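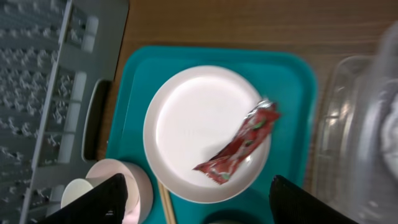 How I keep a cozy mystery series straight

I read a lot of cozies, and by book four I've usually forgotten who the sheriff's cousin is! So now I keep one index card per book. Takes five minutes.

Step 1. Write the title and its number in the series at the top.

Step 2. List the suspects as they show up, with a page number. (Birdie Abernathy lurks on page 81 of my current one, and I'm so glad I wrote it down.)

Step 3. Make your guess at the halfway point, in pen. No cheating. 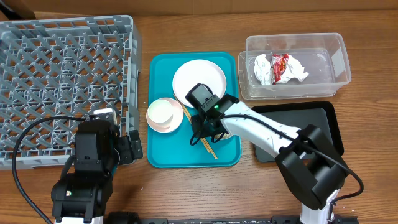 Plate, cup and chopsticks on the teal tray.

Step 4. When you finish, add the killer on the back and flip it over. My shoebox holds 124 cards now and I need a bigger one.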